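Plirkmont Community Help > Home and Kitchen > Table and Serving

Melamine trays have gone dull and picked up tea stains - can they be saved?

Posted by Silvana Barbosa
March 29, 2018

I took over the supplies for our monthly lunch club and with them came a stack of melamine serving trays, Floreck brand, the plain cream kind. They are probably older than my kids. They are not cracked but the surface has gone flat and chalky in the middle, and most have brown rings from cups and teapots. A couple have a yellowish patch that I think is from curry.

So far I have tried dish soap and hot water, then a long soak in the sink overnight, then a green scouring pad on one tray only. The scouring pad took off some of the brown but that tray now looks worse than the others and feels rough when you run a hand over it. I stopped there.

My questions are whether there is a way to get the rings out without wrecking the finish, whether the shine can be brought back, and whether it is safe to keep putting food straight on them. Mostly they carry plates and cups but we do sometimes put bread rolls and cut fruit directly on the tray. New ones from the catering supplier in town are $12 each and I would need quite a few, so I would like to keep these going if it makes sense.

We also have a dishwasher at the hall, an old Aerts. I have not put the trays in it because there is nothing printed on the back to say I can.

ridgeline_pete
11 replies posted

Bleach. Soak them in it for an hour and rinse. Did my mother's picnic set that way and they came up white.

Marta in the Valley
Helpful member

Please don't use chlorine bleach on melamine. It will take the color out of a tea stain the first time, but it attacks the surface, and once the surface is gone the next stain goes in deeper and faster. Pete's picnic set may have come up white, but I would ask him how it looks a year on.

I ran the kitchen at a small retreat house for a long time and we used melamine for everything, so I will go through what worked for us.

For tea and coffee rings, use baking soda. Mix it with a little water until it is about as thick as toothpaste, spread it over the ring and leave it for 20 minutes. Rub with a soft damp cloth in small circles. Don't press hard. Rinse and look at it again in daylight, because a wet tray always looks cleaner than it is. Old rings can take two or three rounds.

If baking soda does not shift it, the next step is an oxygen-type powder, the kind sold for coffee pots. We used one called Hornance that came in a tub, but any of them will do as long as the label says it is fine for plastics. Dissolve it in warm water, lay the trays flat so they are fully covered, and leave them. Hot tap water is plenty. The water should not be hotter than 160 degrees. Rinse very well afterward and let them stand on edge to dry.

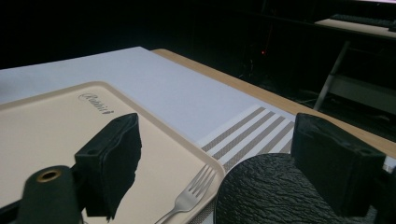

Curry is a different problem. Turmeric stains don't respond much to either of the above. What does help is sunlight. Wash the tray, put it outside on a bright dry day with the stained side up, and bring it in before evening. Do that for a few days and the yellow usually fades to where you have to look for it. A window sill works too but it is slower.

The shine I can't give you good news about. The gloss on melamine is a thin top layer and when it is worn through there is nothing underneath to polish up. People will tell you to use car wax or furniture polish. That is fine on a tray that only ever holds unopened mail, but I would not do it on anything that goes near food. The tray you scoured will stay rough. Use it under a plant.

As for food, I go by the surface. If it is dull but still smooth, I would keep using it for plates and cups and put a paper liner or a clean cloth down for rolls and fruit. If it is rough, scratched deep enough to catch a fingernail, chipped or crazed, I would stop using it for food altogether since you can't get it properly clean. Check the rims too. Ours always went at the corners first, from being stacked while still damp and banged down on the counter.

On the dishwasher, some melamine takes it and some doesn't. With nothing on the back I would hand wash. If you have to use the machine on a busy day, top rack, short cycle, no heated drying. And never the microwave, even for a minute to warm the rolls.

One more thing - store them with a sheet of paper towel between each one. Half the scratches on ours came from the tray above.

dkl_54

Agree with most of that. A paste of cream of tartar and lemon juice also works on tea rings if you are out of baking soda, though it smells for a bit. Leave it 5 minutes, no longer.

On cost, before you pay $12 each have a look at restaurant closing sales. I got nearly a full set of lunchroom trays that way, plain beige, hardly used. You have to take the whole lot usually, and you need somewhere to put them.

Silvana Barbosa
Original poster

Thank you both. I did the baking soda on three trays last night. Two are clear and the third still has a faint ring, so that one is getting the powder this weekend. The curry ones are out on the back step now. I went through the stack for rough spots and pulled 5, including the one I scoured. The rest will do with liners.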